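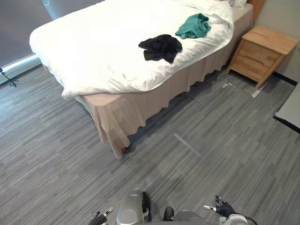
Clothes Left on the Bed: A Study of Bedroom Tidying in Student Housing
Course project report, Household and Consumer Studies
Limmont College

1. Background

Most advice on tidying a bedroom starts with the closet. Our group wanted to look at a smaller problem, the clothes that have been taken off or taken out and then put down on the bed. They are often not dirty enough for the wash and not fresh enough to go back in a drawer. We wanted to know how long they stay there and whether a simple routine would change that.

2. Method

We asked residents of Hou Hall to keep a log for 20 days. Each evening they wrote down any clothing lying on the bed, what kind it was, and where it went before they slept. For the first half of the period they did what they normally do. For the second half they followed a short routine:

Pick up one garment at a time and shake it out.
Decide between wash, wear again and put away.
Fold or hang the garment before picking up the next one.
Straighten the duvet last.

The routine was printed on a card and kept in the room. We did not tell people how to fold. One resident asked for folding instructions, and we gave her the ones from our first-year textiles class, but we left her log out of the totals.

3. Results

We received 136 usable entries. In the first half, 80 percent of entries recorded at least one garment still on the bed or moved to the floor or a chair at bedtime. In the second half this fell to 30 percent. Sweatshirts and T-shirts were the most common items in both halves. Socks were rarely written down, and we think people did not count them as clothing for the log.

Storage made more difference than we had planned for. Residents with a nightstand that had a free drawer used it for clothes they meant to wear again. Those whose drawers were full of chargers, papers and medicine did not, even when the top of the nightstand was clear. Two rooms had a Pivus rail behind the door, and the entries from those rooms hardly changed between the halves – the clothes were already going on the rail.

Bedding came up in the comments too. With a thick duvet, dark clothes were easy to see and got picked up. Light ones were missed, and one white undershirt spent most of a week between the duvet and the pillow.

4. Problems

Saturday entries were often filled in the next day from memory. We also had no way to check that the routine was followed in the order on the card. Several people said they straightened the duvet first, with the clothes still on it, and then had to do it again.

5. Next steps

We would like to repeat the log with a set place for clothes to be worn again. Our plan is to use the Titex drawer dividers from the department store room, so that half of one drawer is kept free. The log sheet also needs a separate line for socks.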